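Ticket 293 – Dunmore Parkway northbound, ramp meter at Drisovis Road
Status: reopened
Raised by: signals desk

Problem as reported: ramp meter holds on red through the morning peak with no queue on the parkway. Drivers are sitting at the stop line, then giving up and running it. Stera closed this one in March as "loop detector fault, cleared". I don't think it was cleared, and I'm not sure it was ever the loop.

07:10. Drove the ramp twice. Held on red both times with the parkway moving freely. The meter is supposed to drop to green when the mainline speed is up. It didn't.

07:40. Pulled the detector log from the cabinet. Loops 2 and 4 both report steady occupancy. Stera's note says loop 4 was dead. A dead loop doesn't usually send tidy numbers, so either they fixed it and left the real problem alone, or they wrote up the wrong loop.
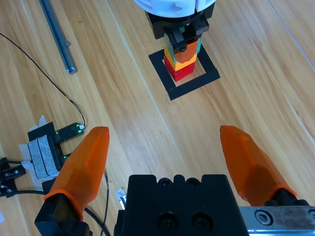
Bench, gripper open over the tabletop.

08:15. Asked Stera for their test sheet. Got a one-line email saying the unit "passed all checks". No readings and no list of checks. Asked again.

09:30. Swapped the detector card for the spare. No change, as expected. Put the original back so we aren't chasing two things at once.

10:05. Compared the controller's timing plan with the approved one. The approved plan releases the meter when the upstream station counts fewer than 400 vehicles in the interval. The controller has the same figure, but it is reading the southbound station. If that's right, the ramp is being held for traffic going the other way.
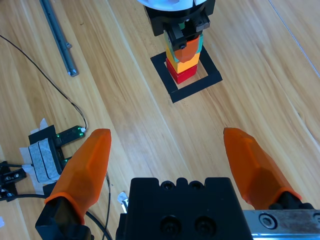

Despina Halilović: I wouldn't blame the station number yet. Testel renumbered the stations when the median was rebuilt, and the labels on our drawings may be the old ones. Can you block one lane's feed and see which count drops?

Fair question, and I don't trust the drawings either. Tried it at 11:20. Cut the feed from the northbound kerb lane and the controller's count didn't move. Cut the southbound one and it fell straight away. So the labels are fine – the plan is pointed at the wrong side of the road.

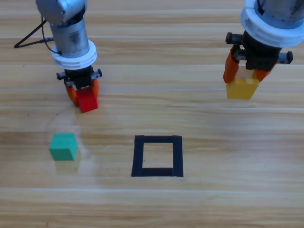 Posted by the signals desk, 11:55

Station reference changed to northbound and plan reloaded. The meter went green on the next cycle, but it's nearly noon and the ramp is quiet, so that proves very little. Leaving the ticket open until it has been watched through a proper morning peak.

Still waiting on the test sheet from Stera. Please don't close this on their say-so again.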